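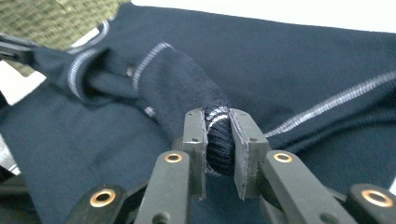
Surely the list price is whatever the seller needs to walk away with, one of last term's students wrote at the top of a worksheet, and then underlined it. Every group produces somebody who thinks so, and the rest of the group is usually thinking it quietly.

The seller's needs are real. They are of no interest to the buyer, who has needs too, most of them involving a second bathroom. Session 4 is on where a list price comes from once you take the seller's feelings out of it, and how to put some of them back in politely at the kitchen table.

Session 4: Setting the List Price
Evening course, Selling Residential Property
Handout revised 29/09/2024

1. Three numbers people mix up

Assessed value is what the county uses to work out the tax bill. It may be years old. Sellers quote it when it is high and call it a scandal when it is low.

Appraised value is one appraiser's opinion, usually ordered by a lender, on a particular day and for a particular loan.

Market value is the price a willing buyer and a willing seller would probably settle on, neither of them being in a panic. You will estimate this one, and you will sometimes be wrong.

What the seller paid is a fourth number. It will come up. So will the cost of the deck.

2. Choosing comparables

Start with closed sales. A pending sale tells you that somebody agreed to something. An active listing tells you what a neighbor hopes.

Stay in the same neighborhood if you can, and cross a major road only when you have run out of houses. Go back six months, further in a slow area. Match the type of house first, then size, then age and condition. A ranch and a three-story townhouse with the same square footage are not comparables, whatever the spreadsheet thinks.

Our practice neighborhood all term is Fullwood. The sales file has 742 closed sales in it, and most of them are useless for any one house. Narrowing them down is the skill.

3. Adjustments

You adjust the comparable, never the subject. If the comparable has a garage and the subject doesn't, subtract the value of the garage from the comparable's sale price. If the subject has something the comparable lacks, add. Half the room will do this backwards on the first try, and a few will defend it.

Adjust for what buyers in that area pay for, which may be a long way from what it cost to install. The Tanguy Street file is there for you to enjoy. The owner put in a koi pond. Look at the two nearest sales and decide what the pond is worth. Negative answers are allowed.

If your total adjustments are larger than the gap between the houses could explain, drop that comparable and find another.

4. Price per square foot

Use it as a check at the end. The largest house in the set, on Climen Court, is 3,319 square feet, and it sold for less per foot than nearly everything near it. Large houses often do. Multiply the neighborhood average by that footage and you'll get a figure that would delight the seller and sit on the market until spring.

Watch for finished basements. Some listings count them and some don't, and the ones that do are seldom shy.

5. Leaving room to negotiate

Sellers like to "start high and see." Interest is usually strongest when a listing is new, and an overpriced house spends that period helping to sell the one down the street. The Sirar Avenue listing went up in July and sat for 37 days before its first reduction. Read the showing log that goes with it, then read the agent's emails to the seller in date order. The tone changes.

Before next session

Pick a subject house from the Fullwood file. Choose three closed sales, fill in the adjustment grid, and give a price range with one paragraph of explanation. Limit: 2 pages, grid included. Shrinking the type has been tried.

Bring a calculator. Read the section on net sheets, where the seller finally gets to hear what they'll walk away with.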